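How Does a Football League Work?

Maybe you have a favorite football team. (In the United States people say soccer, but on this page we say football.) You know the colors of the shirts and you can sing the songs. But do you know why your team plays against this team today and against another team next week? Let us look how it is done.

What is a league?

A league is a group of teams that play against each other during one season. It is different from a cup. In a cup, if you lose, you go home. In a league you can lose and you still play the next week. The winner is the team which collected the most points at the end.

We will take a small league with 8 teams. Four of them are called Wumeck, Dillon, Pacheco and Cendberg. The others you can name yourself, for example after the streets near your school.

Home and away

Each team plays two times against each other team. One time it plays at its own stadium, and this is called a home match. The other time it travels to the stadium of the other team, and this is an away match.

Why two times? At home you know the grass, you sleep in your own bed, and many people in the stands shout for you. If Wumeck played only at home against Dillon, it would not be fair to Dillon. 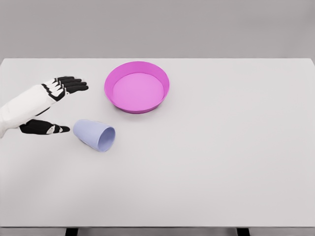
How the points are counted

After every match the teams receive points:

A win gives three points.
A draw gives one point to both teams.
A loss gives no points.

A long time ago a win gave only two points in most leagues. Then a draw was not so bad, and some teams played very carefully. With three points it is more interesting to attack.

Now try it. Pacheco finished the season with 38 points and Cendberg finished with 30. How many points are between them? Yes, 8. So Cendberg needed to win three matches more to go in front, if Pacheco's points stay the same.

What is the table?

The table is a list of all teams. The team with the most points stands on the first line, and the team with the fewest points stands on the last line. It changes after each round. A round is when every team plays one match, so in our league one round has 4 matches.

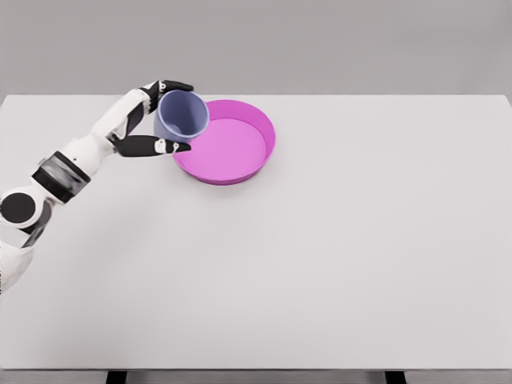
Sometimes two teams have the same number of points. Then we must look at the goals. You take the goals that the team scored and you subtract the goals that it let in. The answer is called goal difference. In many leagues the team with the better goal difference stands higher. In other leagues they look first at the matches between these two teams, so it is good to read the rules of your own league.

Up and down

In many countries there are several leagues, one under the other, like floors in a house. When the season is over, the best teams from the lower floor go up. This is promotion. The last teams from the upper floor go down, and this is relegation. For this reason also the matches at the bottom of the table can be very exciting in the last weeks.

When does the season start?

It depends on the country. Where the winter is very cold, some leagues begin in March and finish in autumn. Others begin in summer and make a pause when there is snow.

Words to remember

Draw: both teams have the same number of goals at the end.
Fixture: a match that is planned for a certain day.
Season: all the months when the league is played.

Page updated 1 September 2019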